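Flat, Pale and Bolted Down
The maple work board is a plain item that rewards some attention before purchase

Maple has been used for worktops for a long time, and the reasons are mostly mechanical. The grain is close, the pores are small and the surface planes to a finish that lets small parts slide without catching. Its colour helps too: a small red peg or a dropped screw shows up at once against pale timber.

Ekaette Igwe cuts boards to order at Condano, a two-bench joinery shop, and sells most of them to people who already own a perforated metal table. The table holds position well but is poor to work on directly. Small parts find the holes. A board gives an unbroken surface and leaves the grid free around the edges for stops and clamps.
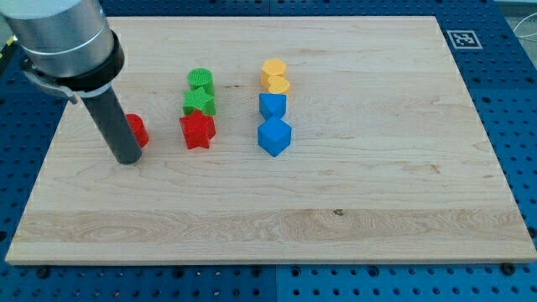 Selection starts with the figure. Straight, faint grain running the length of the board is the safest choice. Swirling grain is attractive but planes unevenly, and Igwe takes lighter cuts across it with a freshly sharpened blade. A small sound knot is acceptable if it sits flush. A loose one should be filled or the board rejected.

Movement is the larger problem. Maple swells across the grain in damp air and shrinks when the heating is on. A wide board measured in January will not give the same figure in summer. Igwe leaves stock in the shop until it settles, then checks it with a straight edge along both diagonals. Fixing holes are slotted across the grain so that the bolts do not hold the timber rigid.

Finish is a matter of dispute. Ese Anozie, who restores clocks, uses hard wax oil and renews it every January. Ikechukwu Shehu prefers bare wood, sanded lightly with 800 grit when it becomes marked, and accepts the stains. Varnish is the least useful option on a working surface: it chips at the edges and cannot be patched neatly.

Condano supplies boards unfinished, with the bolt holes drilled to the customer's drawing.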